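Jaanus Rimkutė
OK I have finally finished the jumper. 633 grams of wool, one winter, so many cups of tea. A thread for anyone thinking of knitting their first one!

Start with a top-down raglan. You can try it on as you go, and you WILL want to try it on every 10 minutes.

My yarn is Skirley aran in a mossy green. A bit scratchy in the ball, then lovely after a soak with a drop of wool wash (I could not stop stroking it).

Swatch! I skipped it the first time and got a neck hole that would have fitted a horse. Washed the second swatch, measured it flat, went up 2 needle sizes. Perfect.

Sleeves are slow. I did mine at the same time on two circular needles, with the radio on, and they came out the same length, which still thrills me.

Pulled back 20 rows of the body in March over one wrong cable. Cried a bit, had toast, knitted it again. Glad I did!
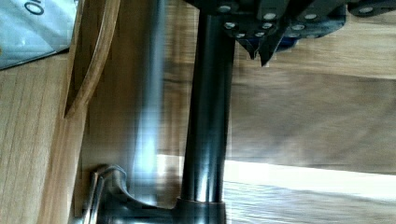

Black plates, silver bolts and two very pointy tips.

Casting off: go loose, looser than you think. A stretchy bind-off on the hem made all the difference.

Next up is the Brulgate cardigan, with pockets!! If you've made it, tell me how you did the button band, please. I've got the yarn wound and I'm itching to cast on tonight.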